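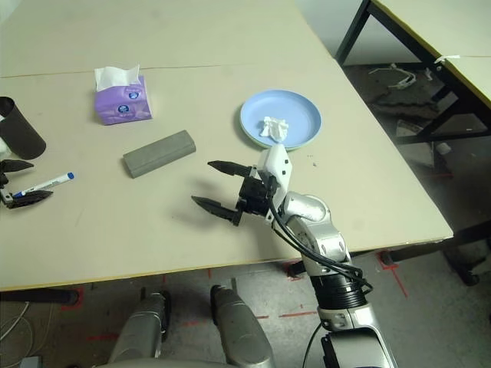
Page last changed: May, by Khadija Metwally

Iseck Table Set
README and data card

Summary

Iseck is a set of 300 annotated records of one small household job: clearing a table that holds a few everyday things. Sunglasses go in their case, plates are stacked, used tissue is gathered up, and the marker goes in the cup. Each record pairs a recording with a start layout, an end layout and a list of steps written in plain English.

The set was put together at Holer by Khadija Metwally (layouts, step lists) and Tuấn Diệp (labels, checks). It replaces the table part of the older Harnance release. The drawer and shelf parts of Harnance are unchanged and are not repeated in this package.

Contents of the package

readme.txt — this file
items.csv — item names, colors, allowed states
layouts/ — one start file and one end file per record
steps/ — one step list per record
recordings/ — the recordings, one folder per record
changes.txt — all edits after first release

Layout and step files are UTF-8 text with Unix line endings. The CSV uses commas and has a header row. Step files have one step per line and no numbering; the line number is the step number.

Items

items.csv defines nine names. Use them exactly as written, in lower case, when adding or correcting labels.

table
Pale beige top. It is listed as an item so that "on table" can be expressed in the same way as "on blue plate". It has no states.

blue plate
Round, light blue, raised rim. States: alone, stacked. Seen from the side the walls can look deep enough for a bowl, and early labels were split between the two words. The name is now "blue plate" throughout.

green plate
Round, pale green, raised rim and shallow center. States: alone, stacked. When it is under the blue plate very little of it shows, and it must still be listed in the layout file.

sunglasses
Black, dark lenses. States: folded, unfolded, in case.

case
Gray, rounded, long. States: open, closed. Closed, it reads as a plain bar and was missed by several labelers on the first pass. See Known problems.

marker
White whiteboard marker with a blue cap. States: capped, uncapped, in cup.

cup
Black, cylindrical, used to hold the marker. States: upright, on side.

tissue pack
Purple, with tissue coming out of the top. States: upright, on side. The first label guide called it a box, a pack and a packet on the same page. "Tissue pack" is the only accepted name.

loose tissue
White and crumpled. States: on table, on plate, in other. One piece per record. A tissue that is still held by the pack is part of the pack and does not get its own line.

The job

The finished table has the same target in every record:

1. The plates are stacked, green below, blue on top.
2. The loose tissue is on the blue plate.
3. The sunglasses are folded and in the case, and the case is closed.
4. The marker is capped and in the cup.
5. The tissue pack is upright and has a clear space on the side facing the near edge.

Order is free with one exception. The plates are stacked before the tissue goes on, otherwise the tissue has to be lifted a second time. Records in which this happened were kept and carry the flag "tissue_twice".

Putting the tissue on the plate was a choice. The alternative was a bin beside the table, but a bin is out of view for most of a recording and the labels for it were poor. For the purpose of this set, the plate stack with the tissue on it counts as ready to be carried off. Carrying it off is outside the job.

A record ends when all five conditions hold or when 90 seconds have passed. Records that reached the time limit have "end: time" in the end file. They are not failures in every case; some have a single item left over, and the end layout says which.
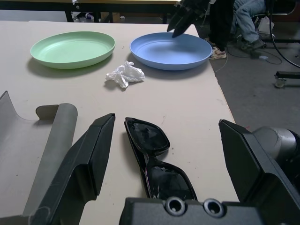 Start layouts

Start layouts were drawn up by hand in three groups.

Open group. The plates are separate, the sunglasses are on the table, and the loose tissue is on the table or on a plate. All five conditions may need work.

Part-done group. One or more conditions already hold at the start. The most common case is a plate stack that is already made. Step lists in this group are shorter, and a step must not be written for a condition that was met before the record began.

Crowded group. Items are placed so that one is in the way of another, for instance the marker lying against the cup or the tissue pack standing close to the case. The minimum gap rule below does not apply to this group.

In the open and part-done groups, no two items start closer together than the width of the marker, except for items that are stacked or contained. Items start at least 200 mm from the far edge of the table. There is no matching rule for the near edge.

Positions are given in words, from the near side of the table: near, middle, far, combined with left, center, right. "Far left" is a zone and covers a fair amount of table. Users who need finer positions should take them from the recordings. We do not supply measured coordinates, and the zones should not be converted into them.

Direction is recorded for the case, the sunglasses and the marker only. For the case, direction is the way the hinge faces. For the sunglasses it is the way the lenses face. For the marker it is the cap end.

Stacking and what counts as stacked

Two plates are "stacked" when one sits in the other and both rims are level to the eye. A plate resting on the rim of the other is "leaning", a value allowed in step notes but not in end layouts. If a plate was leaning at the end of a record, the end layout gives both plates as "alone" and the note field says "leaning".

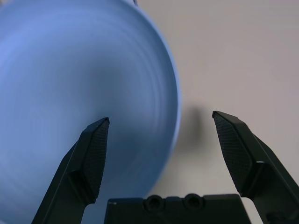
The reverse stack, with green on top, appears in a small number of end layouts. It does not meet condition 1 and is marked "stack_reversed". We thought about accepting either order, and Tuấn Diệp argued for it on the grounds that the plates are of similar size. It was left strict so that the color names do some work in the step lists. Anyone who prefers the looser rule can drop the flag; no other field depends on it.

If the tissue drops off during stacking and comes to rest on the table, its state changes to "on table" and a step is written for picking it up. The drop itself is not a step. It goes in the note.

Step lists

Steps use a short set of verbs: pick up, put down, fold, open, close, cap, stand up, slide. One verb per step. "Put the sunglasses in the case" is therefore two lines:

pick up sunglasses
put down sunglasses in case

The verb "slide" is for moving an item without lifting it. It occurs mostly with the tissue pack and the case. If an item was lifted at any point, even slightly, the step is "pick up" followed by "put down".

Nudging an item by accident is not a step. If the nudge moved the item to a different zone, record it in the note field as "nudge", the item, and the new zone.

The glasses case

The case causes more disagreement than any other item, mainly over when it is open. The rule is that the case is open if the sunglasses could be put in or taken out without moving the lid again. A lid that has been lifted part of the way and would need a second lift is still "closed".

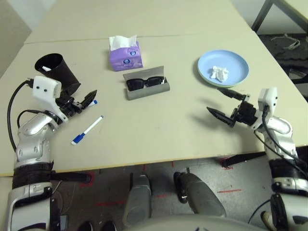
With the sunglasses inside and the lid up, the state pair is "sunglasses: in case" and "case: open". Condition 3 is not met until the lid is down. Sunglasses lying across the front wall of the case, partly in and partly out, are labeled "on table" with the note "across case".

Which way up the sunglasses lie is not labeled. It was in the first draft of items.csv and was removed when agreement between labelers turned out too low to publish.

Checks

Every start and end layout was labeled once by Diệp and once by a second person from a recording without access to the first label. Differences were settled by Metwally. The step lists were checked only against the end layout: following the steps from the start must give the end. A script called Lü does this and is included in the steps folder. It reports the first line that cannot be carried out, then stops.

Lü knows about containment and stacking. It does not know about reach or space, so a step list can pass and still describe something awkward.

Known problems

The closed case was left out of some start layouts in the first release. All the ones we know of are fixed and listed in changes.txt.

The marker and cup are sometimes far to one side and only partly in view. Where the label came from a single view, the note field says "one view".

"Far center" was used loosely in the crowded group. Treat it as covering both far center and the inner half of far left.

The loose tissue changes shape between records and often within one. No shape label is given.

Corrections

Send corrections as a one-line text with the record number, the field, the old value and the new value. Khadija Metwally merges them and adds the change to changes.txt. Corrections to recordings cannot be accepted — only layouts, steps and notes are editable.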